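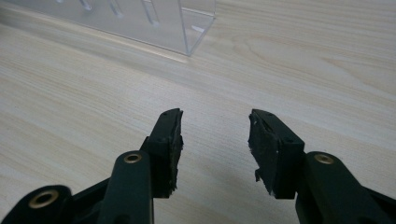 Oiling a beech table vs. hardwax vs. giving up
Forum: Furniture & Finishes
27 replies, showing page 1

skokby_dad
Inherited a dining table from my aunt. Solid beech, pale, last treated sometime before my cousin learned to drink from a glass. There are rings. There is also a patch by one end that feels like a cat's tongue. My wife wants it to stay light. I want to eat at it again before July. Do I oil it, hardwax it, or buy a tablecloth and live a lie?

zoline_kidus
Hardwax oil. Two thin coats, buff between. Anyone who tells you to put plain linseed on pale beech wants it to look like a basketball.

PeiShanChu
I put plain linseed on pale beech. It looks lovely. It looks like honey.

zoline_kidus
Give it a year.

PeiShanChu
It has had 16.

zoline_kidus
Then it's a very old basketball.

anas_elk
Before either of you gets him to buy anything: what's on it now? If there's old varnish under those rings, oil will just sit on top and stay sticky until you move house. Put a few drops of water somewhere that won't show. If they bead up, there's still a finish on there and you're sanding. If they soak in and go dark, it's close to bare wood.

skokby_dad
Did the water thing. Beads at one end, soaks in at the other. So I own two tables.

anas_elk
You own one table that somebody always sat at the same end of. Sand the whole top, 120 then 180, with the grain. Don't chase the rings one at a time or you'll end up with a row of little soup bowls.

Stindia
Going to be unpopular here. Tablecloth. My parents have had one on theirs my entire life and I couldn't tell you what species it is.

YiAnShim
How are you posting in this forum

Stindia
I came for a thread on squeaky drawers and never found the exit.

suqin_g
Nobody has mentioned soap. Soap flakes in warm water, wipe on, wipe off, let it dry, do it again. It keeps beech pale, costs next to nothing, and you can fix a stain on Sunday morning without sanding the whole thing. The catch is that red wine will get in, and you have to redo it every few weeks at first.

zoline_kidus
Soap isn't a finish, it's a chore.

suqin_g
So is arguing with Pei-shan and you seem to find the time.

YiAnShim
I'm with Kidus on the hardwax, but buy the smallest can. I bought the big one from Kahsay, used maybe a quarter, and the rest skinned over in the garage. 50 bucks of very expensive pudding.

skokby_dad
OK. Sanding first, then soap on the underside as a test and hardwax on an offcut of the spare leaf. Wife gets the deciding vote.

anas_elk
Wear a mask. And lay the rags out flat outside if you go anywhere near oil, don't ball them up in the trash. They can catch fire by themselves.

PeiShanChu
Do a strip of linseed too, for science.

zoline_kidus
Don't.

skokby_dad
Found the strip of linseed. My aunt did the inside of the leaf slot with something and it is extremely orange.

PeiShanChu
Honey.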